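Kitchen and Dining Services Manager — Mavthorpe House, Bistbridge
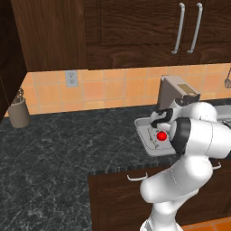
The Mavthorpe Trust invites applications for the post of Kitchen and Dining Services Manager at Mavthorpe House, its residential adult education college in Bistbridge. The post is permanent and full time, and falls vacant on the retirement of the present holder at the end of April.

The college offers short residential courses in languages, local history, music and the applied arts. Students and visiting tutors take their meals together in the dining hall, and the Trust regards the quality of its table as part of the education it provides. The kitchen serves breakfast, lunch and dinner on course days and a reduced service at other times. It also caters for private functions in the Kan Room, which is let to local societies and families outside the teaching timetable.

The postholder will report to the Bursar, Feng-yi Chiu, and will lead a team of nine, including two assistant cooks. The principal duties of the post are:

— to plan seasonal menus and oversee their preparation, including meals for students with allergies, medical diets or religious requirements;
— to manage the catering budget, place orders with approved suppliers and keep stock records on the Nuline system;
— to maintain food safety records and ensure that the kitchen is ready for inspection at all times;
— to prepare staff rotas, carry out annual reviews and arrange training;
— to agree arrangements for private functions with hirers and provide written quotations;
— to attend the termly meeting of heads of department.

Applicants must hold a Level 3 award in food safety, or be willing to obtain one within the probationary period, and must have experience of supervising staff in a catering setting. Experience of residential catering is desirable. A good working knowledge of allergen law is essential, and candidates should expect to be questioned on it at interview. The ability to write clear English is also required, as the postholder will deal directly with students and hirers by letter and email.

The working pattern includes alternate weekends and some evenings, for which time off in lieu is given. Salary will be set according to experience on the Trust's scale for heads of department, a copy of which is included in the application pack. Meals are provided on duty. A small flat in the grounds may be available at a moderate rent — applicants who wish to be considered for it should say so in their covering letter.

Applications should consist of a completed form, a covering letter of no more than two pages and the names of two referees. Curricula vitae sent without the form will not be considered. Referees will be approached only after interview and with the candidate's consent. Shortlisted candidates will be asked to submit a sample menu for 7 days, with costings, and to prepare one dish on the day of interview.

The appointment is subject to proof of the right to work in the United Kingdom and to a satisfactory criminal records check. The Trust welcomes applications from all sections of the community, and candidates who need adjustments to any part of the process should contact the Bursar's office in confidence.

Posted: Jan 26, 2025

Recent vacancies
Evening Receptionist (part time)
Tutor in Calligraphy, summer programme
Gardener, Mavthorpe House
Library Assistant (maternity cover)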